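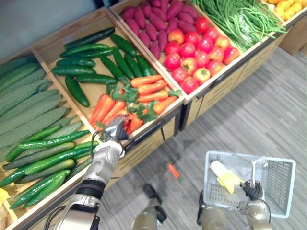
I told Darcy Landry I would come to the Mitcombe robotics club's open afternoon if I was allowed to be rude about it afterward. Darcy said fine, everyone else has been polite and it hasn't helped. So this is me keeping my end.

Some background for people who read this blog for the bike repair posts. My problem with student robotics has always been the gap between what goes on the poster and what goes on in the room. The poster says the robot shops for groceries. What I usually find in the room is a robot that can pick up one block from one spot on one table, as long as you don't breathe on the block. I judged a science fair for a few years and I have seen a great many blocks.

The Mitcombe team calls its project Pan. The robot itself is called Maka, for reasons I was given twice and still can't repeat. The job is to take a written shopping list, find the items on a produce stand and get them into a basket. At the end of the school year they enter the Trullow challenge, where a judge writes the list and the team doesn't see it beforehand. The entry fee is $500, and a surprising amount of the club's conversation is about where that comes from.

First, what I liked. The stand is a real piece of furniture, wooden bins set at a slant with drawers underneath, and they have filled it the way a store would. Carrots lie every which way with their greens on. The cucumbers are heaped. There are two sorts of dark and light green things next to each other that I'd have to look at twice myself, and bitter melon, which I suspect half of the club had never bought. I asked if they lined things up before a run and got a flat no from a kid who seemed insulted. Good. A pile is a much harder thing to deal with than a row, and most teams I've met will do anything to avoid a pile.

One carrot on the carpet, though. I asked if the robot would go and get it. It will not. A dropped item is lost as far as Pan is concerned, and it can't tell you it dropped anything, so the list gets checked off anyway. I'd put that on the poster in large type. My own shopping has involved dropped items since I was four years old and I have always been made to pick them up.

The other thing is the second arm. Maka keeps one hand on the basket while the other hand picks. The club is proud of this and talked me through it at length, and I'll grant it looks right, since that's how I'd do it too. But holding a basket still is a job I could give to a chair. I said so. Sobia Mohmand, who advises the club and has taught at Mitcombe longer than I've lived in this town, told me to wait and see what happens when the basket has to move. I'm still waiting on that one, see further down.

The cabbage was the part that got to me a little. I had assumed they'd stick to stuff you can pinch. A napa cabbage is big and light at one end and ruffled all over, and there's no obvious place to put your fingers. Maka takes it from the underside, with the leafy end leaning up and away. I wouldn't carry one like that. Darcy says they tried coming down from the top for most of the fall semester and got nowhere, so they threw that out. I respect throwing out a semester. It's the one thing I've never seen a student team do on purpose. 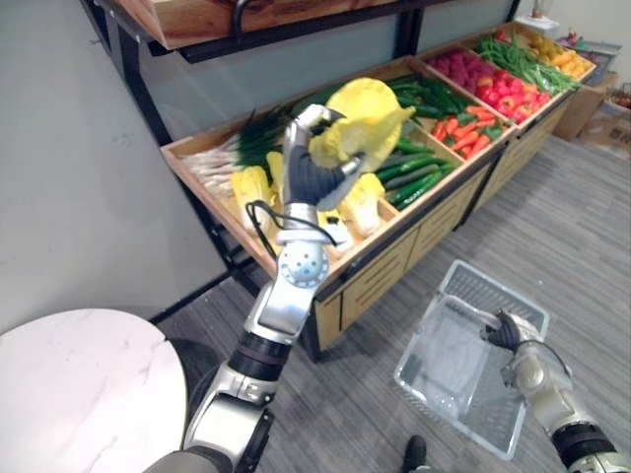

What I asked, and what I was told

How many tries does it get? At Trullow, 3 per item. In the club room, as many as it takes before somebody gets bored.

Does a person ever drive it? Yes, and they were straight with me. The students steer the arms by hand to record how a pick should go, and then Pan is supposed to do it without them. I wanted to know which of the runs I watched were which. Most of the cucumbers were Pan. The beans were a person. The beans are always a person, apparently, being long and thin and tangled up with one another. When I asked if visitors are told this, there was some looking at shoes. Tell them! Put a lamp on it, a flag, anything. I don't think anyone in that room was trying to fool me, but I had to ask, and most people won't.

Does it know a lemon from a bell pepper? By color, I'd bet. They say it's more than color. Swap in a yellow pepper and we'll find out. I've offered to buy the pepper.

How long does a list take? The test list was 7 items. I went and got coffee from the machine by the gym, drank it, answered a text from my sister, and came back to find it in the carrots. They know it's slow. The usual answer is that speed comes later, and I've heard it from every robotics team I've ever visited, including several that no longer exist.

Who is it for? This got the vaguest answer. Someone said stores, and someone else said people who can't reach. Those are very different customers, and the second group would like to know why the basket is down at carpet level. I'd like the club to pick one and go talk to them. An afternoon with an actual person who has trouble shopping would be worth more than another month on the fingers. 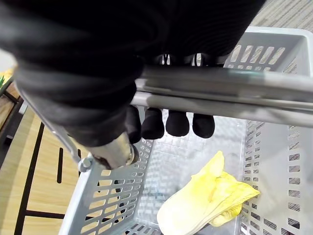 Page last changed: May, 9:40 p.m. (basket section added)

Okay, the basket. Sobia wrote to me after the first version of this went up and said I'd left before the interesting part, which was true, I had a dentist appointment. So I went back.

With a cabbage in it, the basket gets held by the handle, fingers wrapped over the bar. It sounds like nothing. But the handle folds, it pivots where it meets the sides, and whatever is lying on the bottom is free to roll. A chair could not do this. I withdraw the chair.

I don't withdraw the rest. I asked them to do it again with the cabbage shoved over to one side, and there was a discussion, and then a longer discussion at the laptop, and then it was time to lock up. Darcy says they'll have it for Trullow. We have a bet on, for a pizza, and the terms are that it has to be Pan doing the work, with all hands off the controls, from a list I write.

There will be beans on the list. The comments are open if you want to suggest anything else, but keep it to vegetables please, last time I asked readers for ideas somebody sent me a whole page about ducks.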